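Honomthorpe Animal Friends: news for June

Mikero goes back to school

Regular readers will remember Mikero, the rabbit who visits Akyol House on Friday afternoons and ignores everyone equally. The residents adore him for it. One gentleman told us it was like having his brother-in-law round, but with better ears.

Mikero's yearly check is due, and this time he has company. Kwan-ho Kwan has put forward two guinea pigs and a very old greyhound called Zernico, who passed the "stays calm near dropped objects" test by sleeping through it. We did try a second tray. She sighed.

Each visit lasts 20 minutes per lounge, and then the animals get a proper rest in the quiet room. We had a few grumbles about this last month - mostly from people who had only just got hold of the greyhound - but the rule stays. If you are handling, please bring your own water bowl, a towel and your badge. The badge is for you. Mikero won't wear one.

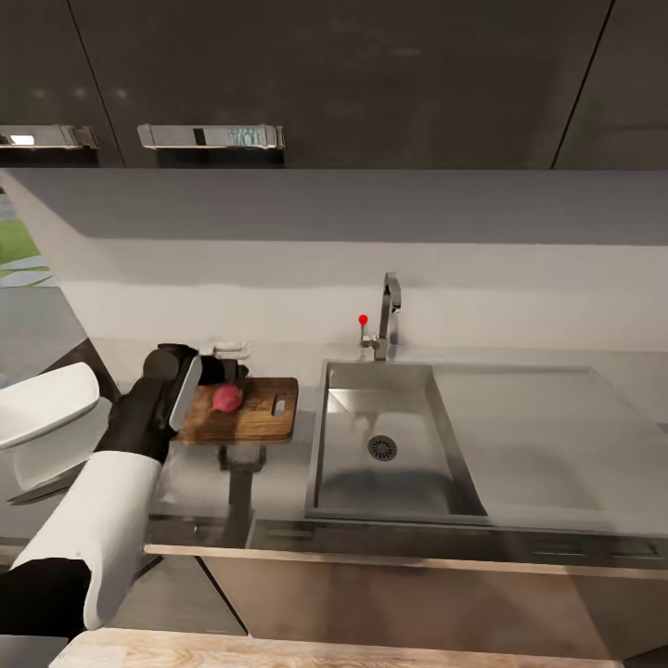
Money, briefly

The spring raffle made 500 pounds, which pays for vet checks and insurance until the autumn. We need 3000 for the year, so you may expect to be sold more tickets. First prize will again be a hamper, and we promise it will contain fewer chutneys.

New handlers wanted

We have 28 animals on the books and not enough humans to hold the leads. Training takes one morning, starting at 10, and you needn't own a pet. Cats may apply, though so far none has turned up for the interview. Speak to Kwan-ho after any visit, or leave your name at the Akyol House front desk.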